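Midano: estante de petiscos e bebidas

Leia-me, versão 3

Que gosto abrir esta pasta ao público! O Midano reúne fotografias de uma pequena estante de rede metálica preta, daquelas de painéis em grelha, arrumada com batatas fritas de pacote e refrigerantes. São 2.000 imagens, todas com etiquetas revistas por Silvan Eder.

Regra da casa: bebidas em pé no piso da estante, laranja à esquerda, cola ao centro, verde à direita. Os pacotes ficam para trás ou mais acima.

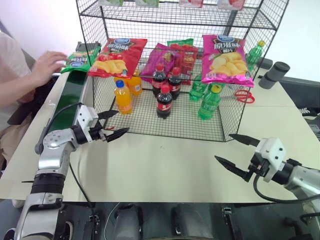

Porque é que as garrafas ficam à frente dos pacotes?
Para se pegar numa garrafa sem amarrotar as batatas, e porque o peso junto à abertura não incomoda ninguém.

Etiquetas

Cada imagem traz o tipo (garrafa, pacote, caixa), a cor dominante e a posição (piso, nível de cima, fora da estante). O que está pousado na mesa também conta, e a tesoura de cabo vermelho tem etiqueta própria, tesoura_v. Adoro os pacotes cor-de-rosa, dão logo vida à prateleira! 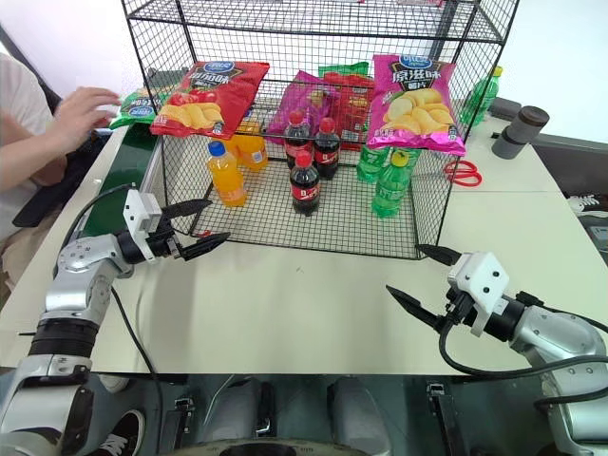

Como se etiqueta um pacote meio tapado por outro?
Leva a mesma etiqueta de tipo e cor, com o campo "parcial" a 2; se só se vir uma ponta, usa-se 3.

Ficheiros

etiquetas.csv
cores.txt
notas_kuster.txt (nomes antigos das cores, ainda úteis para quem usou a versão 2)

Última revisão: 7 de fevereiro de 2022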